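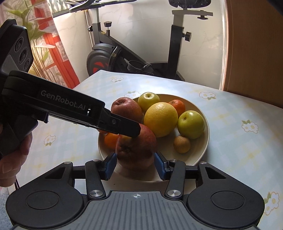 Does the robot have to be in the room while you teach it?

Only if you're steering it by remote control. With hand-held grippers you do the job yourself, at whatever table you like, and the robot gets the recording later.

I get asked that one more than anything else, usually by people who picture me wrestling a big metal arm across my kitchen. I've done a bit of that too (well, in a workshop, and the arm mostly won), so I thought I'd spend the last post of the year on the difference between the two, and on what I learned from picking up a frankly silly amount of fruit.

For anyone new, I started doing demonstration work in January. My friend Harriet Pettigrew was already doing it for a little outfit called Lakholm and she kept telling me I'd be good at it, on the grounds that I'm fussy and I fold towels in thirds. My first job was on the remote side. You sit at a desk with a pair of small leader arms, and across the room a pair of larger arms copies whatever you do. You watch over the top of the desk, or on a screen if they've got you facing the wall.

I loved it and I was terrible at it. There's a little delay, just enough to make you second-guess yourself, and you can't feel anything. You think you're touching the cup and you're still above it. Or you think you're above it and you've been leaning on it for a while and the arm is complaining. I spent a whole afternoon putting one mug on one coaster. When I got home I reached for the salt very, very slowly.

The nice thing about remote control is that whatever you record is something the robot can do, by definition, because it just did it. If the elbow won't go there, it won't go there for you either. Dolores Ambrose, who trained me, made me write that on a sticky note. The bad thing is the pace. On a good day I could get 100 usable tries, and I'd go home feeling like I'd been driving in fog.

Then they moved me over to the hand-held grippers, for a project called Asora, and wow, what a change! You hold one in each hand and the squeeze goes straight from your fingers to the jaws. You're looking at the real apple, in real light, from your own height. If it starts to slip you feel it. My first day on those I did more fruit than I'd done mugs in a week.

It's still an odd way to pick things up. Your own hand has all these tricks you never think about. You roll an apple a little toward you before you lift it, or you nudge its neighbor with a knuckle. A gripper with two jaws has two places to touch, and they'd better be on opposite sides and a bit below the widest part, or the apple squirts out like soap. (Mine went under the stove. Twice.) Round fruit in a full bowl is the worst, because there's always another piece of fruit exactly where you'd like a jaw to be.

So you learn to come down at an angle. You learn which one wants to come out first. And you learn what the other hand is for, which took me the longest. I kept letting my left gripper float around uselessly off to the side, and Dolores would play it back and ask me what that one was doing. Waiting, I said. She said then it should look like it's waiting. Meaning keep it somewhere sensible and keep it quiet, so whoever's training the model doesn't end up with a robot that waves one arm around for no reason while it works with the other. If it's helping, let it help. If it isn't, park it.

That was the biggest shift for me, I think — realizing that everything counts as part of the lesson. If I hesitate, that's in there. If I scratch my nose with the back of my wrist, that's in there too, and somebody has to trim it out or toss the whole try. I once sneezed at the exact moment of a beautiful grapefruit lift and I'm still sore about it.

My batch for Asora was 2000 picks, and I finished at 620 over because I kept redoing the ones I didn't like. Harriet says that's not fussy, that's a condition. Of the whole pile, 479 got thrown out on review, most of them for going too fast. Too fast! After all those months of being told I was slow on the arms! But a quick human flick that feels completely natural is often something a robot arm can't follow, or can only follow in a way you wouldn't want to stand next to. So now I go at what I call church-collection-plate speed. Steady, no jerks, set it down and let go properly before you move off.

Letting go is its own skill, by the way. Beginners (me) open the jaws and pull away in one motion, and the fruit gets a little kick on the way out. Open, pause, then leave. I say it under my breath. My husband has started saying it when he puts his coffee down.

A few of you asked in the comments on the Nogueira post whether they make you do it perfectly every time. They don't, and I was surprised by that. Dolores actively wants some attempts where the first grip is bad and you back off and fix it. A robot that has only ever seen clean lifts is lost the moment an apple rolls. What she doesn't want is fake fumbling, and she can spot it a mile off. I tried to slip in a staged drop and got a one-word note back. The word was "theater."

Would I go back to remote? For some jobs, sure. Anything where the exact reach of the arm matters, like getting deep into a cabinet, I'd want to be driving the real thing so I find out right away that it won't fit. For fruit and dishes and laundry, give me the hand-helds. My shoulders get tired (they're heavier at the end of a session than at the start, I swear), but I'm not squinting at a screen trying to guess how far away a lemon is.

Next up is a batch for the people at Porkmont, and it's socks. Pairs of socks, out of a basket, matched and folded over. I've been practicing and I can do the matching fine. The folding over, with two jaws on each hand, has made me say things I won't type. If any of you have done cloth with these and have a trick for getting the cuff to turn, please leave it in the comments, I'll take anything.

Posted December 31, 2024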